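Workshop notebook, Kokbridge
June 2025

Natural dye tests, second series. Onion skin and the iron bath

I write this down the same day, because after the first series I waited and then my notes did not agree with the labels on the skeins.

Wool is the undyed Sostard, the thinner one. I weighed out 257 g in total and divided it in skeins before washing. Washing was with the mild soap, warm water only, then two rinses. The water here at Kokbridge is hard, and in the first series the soap left a grey film on the wool which took the dye badly. So this time I used rainwater from the barrel for the last rinse. The wool feels softer, and I think it also drinks the dye more evenly, but I want to see it once more before I say so to others.

Mordant: alum, same proportion as in the first series. I brought the bath up slowly and kept it at a low heat for 90 minutes, lid on. Then the pot stood until it was cool enough for bare hands. I did not hurry the cooling. In November I took the skeins out too early and put them in cold water, and they felted at the ends. Two of those skeins are still in the drawer, if somebody wants to see what felted looks like.

Dye: yellow onion skins only, no red ones. I had collected red and yellow in the same bag, so the sorting took most of the morning. Please, if you bring skins, use the two paper bags on the hook. The bath came out a strong orange-brown. After straining I let one skein in for the full time and took the other out at half time. The difference is smaller than I expected. Both are a warm gold, the longer one a little more towards copper.

The iron bath is where I have doubts. A very small amount of the iron water changed the gold to olive almost at once, which is the green I was looking for. But the second dip went further, to a dull brown — I would not call it ugly, but it is not green any more. I believe the Tosh recipe is written for a bigger pot than ours, and the iron should be made less for our volume. It does not give the size of the pot.

For the colour card I want names people understand without a chart. I have been calling the first dip "grape", for the pale green kind. 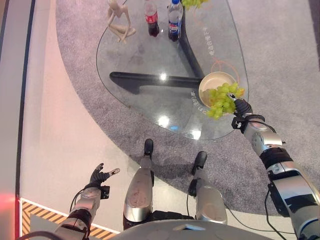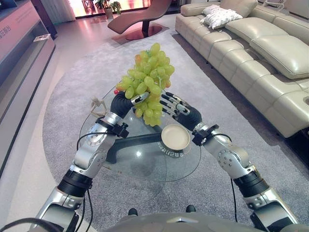 The olive skein is darker and more grey than this name promises, I admit. Perhaps "moss" is better, or "olive" and finished. I leave the label in pencil.

Light test: I have wound a few turns of each colour on card, covered one half with foil and put the cards in the south window. Please do not move them, also not for cleaning. The Skilorum thread from the first series is in the same window for comparison, it is the one with the knot at the end.

To do:
Make new iron water, weaker, and write the strength on the jar.
Ask for the stainless pot back, the enamel one has a chip near the handle and I do not trust it with alum.
Dry the used onion skins and try a second bath from them. It will be pale, but maybe a good straw yellow.
Repeat the first dip on a skein which was rinsed in tap water only, otherwise I can't know what the rainwater did.

The remaining alum bath is in the lidded bucket under the sink, with label. I will use it for the next skeins.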